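Concrete and Stone-Look Tops: Questions We Keep Getting
Zinby Home Surfaces FAQ

Do I really need to seal a concrete top?
Yes, if you plan to eat, cook or set a glass on it. Bare concrete soaks things up. What we doubt is the rest of the pitch, where a basic sealer becomes a "protection system" with a yearly contract attached. A sealer is a coat of something clear that slows stains down. It doesn't stop them, and any label that says "stainproof" should be read with one eyebrow up.

Is a stone-look top the same as stone?
No, and the stores that blur this know what they're doing. "Stone-look" can mean a printed film, a tile, a cement mix or a thin layer of poured resin. These wear very differently. Ask what the top quarter inch is made of and get the answer in writing. If the salesperson says "engineered surface" and changes the subject, ask again.

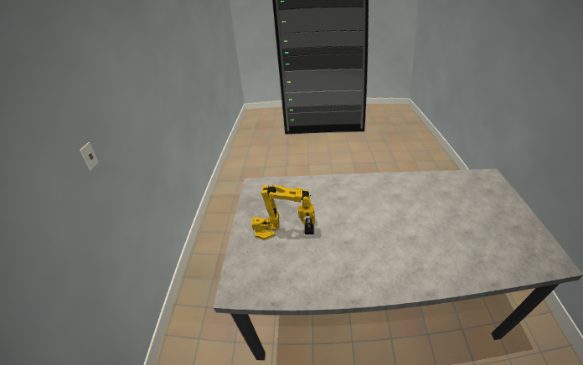 Gray mottled slab top with a slight beige tint in places.

Why does my sample look nothing like what got delivered?
Samples are small and picked to look nice. Blotches that look charming on a four-inch square can look like a spill across a whole table. Some makers will say that "natural variation" covers any difference at all. It covers some. If you were sold light gray and got brown, complain. We suggest asking for a picture of a full-size top under plain daylight before you pay a deposit. A lot of shops will send you something shot at sunset.

How much should it cost?
Less than the first quote, usually. A reader got two prices for the same dining-size top from a dealer in Drasstead: $948 from the website and $900 after one phone call. Nothing changed except that she asked. Delivery was extra both times, and so was sealing, which most people would assume was in the price.

What about the Jilireck sealer?
We get asked about this one more than any other. It's a water-based sealer and it does a fair job for everyday use. We have not seen anything to back up the claim that one coat lasts ten years. The small print asks for a fresh coat "as needed," and that could mean anything. We put on two thin coats, let the first one dry overnight, and treat the ten-year line as advertising.

Can I test whether my top is sealed?
Put a few drops of water in a corner and come back in fifteen minutes. If the spot has gone darker, water is getting in. If the drops are still sitting up on the surface, you're fine for now. Don't pay for a home visit to have this done. Baran Surface Care charges for a "moisture audit" and, from the description on their own page, it's the same few drops of water with a clipboard. 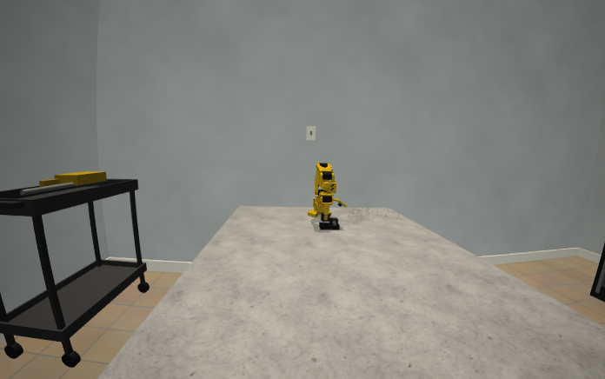

Faint darker blotches across a pale gray tabletop.

How do I tell a stain from the pattern?
This is harder than it sounds on a mottled top. Take a picture the day you get it, from above, with the lights on. Later you'll have something to compare with. Without that, you'll argue with yourself over every dark patch, and the seller will tell you it was always there — they may even be right.

Will vinegar clean it?
It will clean it and it will also eat at it. Acid dulls concrete and many kinds of stone, marble above all. Use dish soap and warm water. The special cleaners sold next to the sealers are often soap, water and a scent, at a price that would make you blink.

Are trivets and coasters needed on a sealed top?
We think so. Sealers tend to give out under heat before the slab does, and you end up with a cloudy ring. Dealers like to say "heat resistant" without saying how hot or for how long.

Does speckling hide scratches?
A bit. Speckled gray is forgiving with fine marks and does nothing for deep ones. We wouldn't pay extra for a finish sold as "scratch hiding."
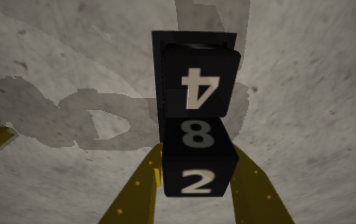
One reader disagrees with us on this: "Mine has been used for kids' homework, bread dough and a sewing machine, and I can't find a single scratch without a flashlight. I'd pay extra for the speckles again."

Fair enough, though we'd like to hear how it looks after four more years. The same question comes up about polished tops, and there our answer is plain: they show everything.

Should I buy the extended warranty?
Read the list of what's left out first. The last one we looked at left out stains, heat, chips, cracks from settling and "normal use." We couldn't work out what was left to cover. Put the money toward a spare can of sealer and keep your receipt.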